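Halby Service Desk
Home Tickets Knowledge base Visits Contact
Search tickets… Go

Ticket 294 — Demonstration cell, Medina site
Subject: Repeated pick refusals on bagged items before visitor open day
Status: Resolved, monitoring
Opened: 3 March 2024
Priority: High
Assigned to: Renato Alarcón

Summary of fault
The site reported that the Brindo arm was declining to close on clear zip-top bags during rehearsal for the open day. Boxed items were handled as expected. The cell controller recorded code 1000 (no valid grasp point) on each refusal and returned the arm to its home position. The site requested a remedy before the first party of visitors was admitted.

Initial checks
Finger alignment and closing force were tested and found within limits. The wrist camera lens was cleaned and the calibration routine repeated. The fault remained. The wrist camera view was then reviewed with the site by telephone.
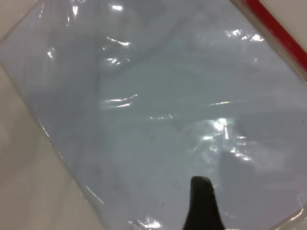
Wrist camera view, ticket 294: clear bag with red zipper seal, glare on the creased film.

The bright reflections on the film were considered the most likely cause. The depth estimate is known to be unreliable on shiny, transparent packaging, and the software discards any area in which too many readings are missing. The light beige work surface was also thought to offer little contrast with the edge of a clear bag.

Action taken
The overhead lamp was lowered to 30 per cent and a diffuser fitted. The grasp search was changed to favour the zipper seal, with the centre of the bag as second choice. Prosurier supplied the revised settings file, which was loaded as profile 6. The previous profile has been kept on the controller.

Result
The site repeated the rehearsal and reported no further refusals. One bag was dropped on release — this has been logged separately as a placement matter.

Advice for the open day
Staff are asked to keep the blinds closed while visitors are present. Visitors should not be invited to place their own bags in the cell. Should code 1000 return, the demonstration is to continue with boxed items and this ticket is to be reopened.

Comments (6) Share (0)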